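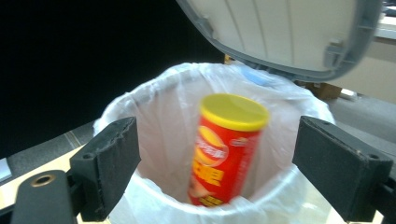

*Chip can, mid-drop, into the kitchen bin. From the `rubbish` folder.*

# Stono chores set

G'day, and thanks for having a look. I'm Majdi Farah and this is my collection of handheld-gripper recordings of boring household jobs, plus my running opinions on whether a machine can do any of them yet. (Short version: a couple, sort of, on a good day.)

Last edited Mon 18 August.

## What's in it

There are 308 recordings across 8 chores, all done by a person holding the gripper, and all in ordinary homes with the mess left in. I didn't tidy up first. If you want spotless benchtops there are plenty of other datasets for that!

```
stono/
 rubbish/ things into bins
 dishes/ rack, sink, cupboard
 laundry/ folding and pegging out
 benchtop/ wiping
 pantry/ putting groceries away
 shoes/ pairing, by the door
 toys/ floor to tub
 bedmaking/ please be kind about this one
```

Each recording gets its own folder with the video, the gripper width over time, the pose track and a `notes.txt`. The notes are me typing whatever I thought mattered, so the spelling is all over the shop.

## Why rubbish is my favourite

Everyone assumes throwing something out is the easy one. You grab it, you hold it over the hole, you let go. And fair enough, it's the chore where the policies I've trained do best. But look at what you're up against in a normal kitchen: a hinged lid that has to be open and out of the way, a bag folded over the rim with crinkles the whole way round, and a see-through white bag at that, which my depth estimates absolutely hate. A tall round can like the red one up top also wants to be let go of cleanly on both sides. If one pad hangs on a fraction longer than the other, it tips.

I label the release as the first video picture where neither finger is touching the object. That's the `release_t` field. Fast drops blur, so on those I've set `blur: 1` and you can skip them if your model sulks. I'd keep them in, personally. Real drops blur.

## So can a robot do my chores yet?

I trained one small policy per folder and ran each one 30 times on the arm in my garage, in a different room from any of the recordings. My honest scorecard, in words because the raw numbers are in `results.csv`:

- **Rubbish:** pretty good, if the lid's already up. Opening the lid itself, no.
- **Toys:** good on anything chunky. Hopeless with puzzle pieces.
- **Shoes:** picks them up fine, can't tell left from right.
- **Pantry:** cans yes, bags of flour a disaster. I'm still finding flour.
- **Benchtop:** wipes beautifully where it's already clean.
- **Dishes, laundry:** slow enough that I stopped the runs and did it myself.
- **Bedmaking:** see above re: being kind.

My mum asked if this means she can get rid of the vacuum. Sorry Mum.

## Known problems

- 2 of the pantry recordings have the pose track drifting off partway through. They're flagged `pose_bad`, and I haven't fixed them yet.
- The foam on the gripper pads wore down as I went, so grip widths from later recordings run a touch narrower for the same object. There's a `pad_age` column if you want to correct for it.
- Packaging labels come in more than one script. Don't go relying on OCR to find your object class, use `object_type`.
- Object names are a mix of mine and my partner's. "Chip can" and "chip tube" are the same class. I'll merge them eventually.

## Loading it

The loader is plain Python and lives in `tools/`. It reads Drosura-style logs as well, so if you've already got those lying about you can mix the two without converting anything. Arwood export is half written and currently falls over on the laundry folder.

## Using it

Use it for whatever you like, non-commercial or otherwise, just credit Stono somewhere. If you train something on it and it can put a doona cover on, please open an issue straight away, I will drop everything.

Pull requests are welcome. Fixes to `notes.txt` spelling are also welcome, though I'll probably misspell it again in

the next batch (coming later in August, mostly more dishes).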